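Workshop notebook, Walavden
2026-03-16

Second draft, chapters 9 to 16. Carrying on from the last entry, where I had got as far as the funeral and stopped.

Read chapters 9 to 12 aloud this morning, start to finish, with the door shut. Marked the page in pencil wherever I stumbled. Most of the stumbles were in Ada's long paragraphs at the farm. She is meant to be talking to her sister while doing something else, and on the page she just talks. Chapter 10 has a run of five speeches with no break at all. I split the second and fourth and let Ruth interrupt. Ruth's interruptions are better than what they interrupt, so I may have the balance of that scene wrong. Left for now.

Chapter 11 is the one with the letter. In the first draft the letter was given in full, a page and a half, and Yabsira's note on it was "I skipped this and went back." I did the same when I read it aloud. Tried three things:

First try. Letter cut to its last paragraph only. Works as a piece of writing, but the reader then has no way of knowing that the mother had asked for money before. That has to be known by chapter 14.

Second try. Ruth reads it out to Ada and leaves bits out. Ada can tell. Good tension but very fiddly, as the point of view is Ada's and she can't know which bits are missing until she gets hold of the paper herself.

Third try. Ada reads the letter before Ruth does, puts it back in the envelope, and then has to listen to Ruth's version. The reader gets the real wording in scraps, in Ada's head, against what Ruth is saying. I'm going with this. It costs a short new scene at the start of the chapter (Ada at the post office in Skomcombe, collecting for both of them) but that also solves the problem of how she came to be in town on the day of the sale.

Knock-on changes from the third try, so I don't lose them:
Chapter 9, last page: Ada must not say she hasn't been into Skomcombe for weeks.
Chapter 12: Ruth says "you never saw it". Keep. It now means something else.
Chapter 14: cut the drawer. Ada no longer needs to find the letter there.
Chapter 15: the line about the handwriting goes. I like the line. It can go in the offcuts file.

Word counts. Chapter 11 was 4,000 words and has lost 2,000, nearly all of it letter and the conversation straight after. The new post office scene isn't written yet. I want it short, a page and a half at most. If it grows, the chapter goes slack again and I'm back where I started.

Timeline. Still a mess in the middle. The book covers three generations and I have been keeping the dates in my head, which was fine for the first part and no good after that. Things that can't both be true at the moment:
The grandmother, Idony, leaves the house in August and the baby is born the spring after, but in chapter 3 Ruth says she was "born in that house".
Barreto buys the lower field before the brother goes away in chapter 6, and is introduced to the family after he comes back in chapter 13, as if they'd never met.
Ada is 34 at the funeral. If so she can't have been at school with the vet. Make the vet older, or let them know each other some other way. The school is only mentioned twice so it is no great loss.

On Barreto more generally. In the first draft he was there to be disliked. He comes in, he wants the field, he gets it. On this read he is the only one who says plainly what happened to Idony, and he says it in passing while counting out fence posts. I don't want to soften him but I do want him in the room earlier. Thinking of giving him the opening of chapter 7, which at present is a weather paragraph that does nothing. He could be waiting in the yard when the brother's bus is due, wanting an answer about the gate. That would also fix the second of the timeline problems, as long as chapter 13 is changed to match.

The violence in chapter 12. Read it twice. The first draft had it happening on the page, in full. The second has it from the landing, through the door, with Ada counting the stairs to keep herself still. Second is stronger and also shorter. My worry is that the counting is a device I've used already, in chapter 4 with the jars. Went back and looked. In chapter 4 it's Idony who counts, not Ada, and Ada is too young to have been told about it. So the same habit turns up two generations on with no explanation. I had not planned that. I'm keeping both and taking out the sentence in chapter 12 where Ada wonders why she does it.

Note to self about the word "always". There were eleven in chapter 12 alone. Down to two.

Group session after lunch, four of us. Read out chapter 12 from the landing to the end. Comments as I wrote them down:

Yabsira Tufa thought the ending came a beat late. The scene is over when the door opens and I have three more sentences. She is right about two of them. The third (the towel) I want to keep, and she said in that case put it before the door. Tried it there and then on the printout, and it reads well.

Someone asked whether the mother knows Ada is on the landing. I said yes. They said the text says no. Checked, and the text says nothing either way, so I need to decide. If she knows, then what she says to Ada at breakfast in chapter 13 is a cruel thing. If she doesn't, it is only careless. I have been writing her as though she knows. Two small changes would do it: the pause on the stairs, and her leaving the lamp on.

General agreement that the sisters sound too alike when they are tired. I had noticed this. Ruth should finish her sentences and Ada shouldn't. Will go through with that one rule and see what it does, then take out half of it so it doesn't show.

Also a question about the title. Walavden is the name of the house, and it isn't named in the text until chapter 5. Two people had assumed it was a surname. I don't mind that much but the sample going to Drorno is the opening three chapters, so whoever reads it there won't reach the name at all. Easiest fix is to paint it on the gate in chapter 1. Idony scrapes the moss off the sign with a spoon, or something of that kind. Not the spoon.

Sample for Drorno. Their page asks for the first three chapters, a synopsis of one side, and a covering letter. Chapters 1 and 2 are clean. Chapter 3 needs the birth fixed (see above). The synopsis is at 849 words and that is too long to fit on one side in any type size a person would want to read. It tells the story in the order of the book, and with three generations and two jumps back it reads like a list of relatives. Going to try it in order of date: Idony, then her daughter, then Ada and Ruth. The jumps can be dealt with in one sentence at the end. The ending has to be in it. I keep wanting to leave the ending out and they do ask for it.

First line of the synopsis as it stands: "When their mother dies, two sisters return to the house none of them was able to leave." Return and unable to leave don't sit together. Fix.
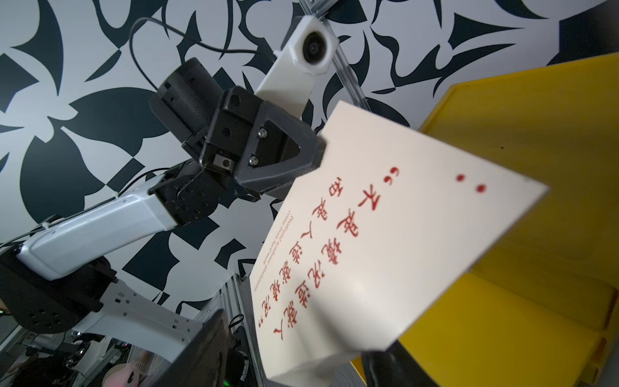 Large card, cream-white, held by its top left corner.

Other bits:
The offcuts file is getting long and I have started putting things in it without a chapter number. Go back and add them while I still remember where they came from.
Printout of chapters 13 to 16 is in the tray, single-sided, wide margin. Anyone in the group can take it. Please use pencil.
Chapter 13 hasn't been touched since the first draft, so ignore Barreto's introduction in it and don't bother marking it.
Check what the post office would have asked Ada to sign for in order to collect someone else's letter.

Next: post office scene, then the gate sign in chapter 1, then Ruth's birth. Leave chapter 7 until the timeline is written out properly on paper, one line a year, starting with Idony's wedding.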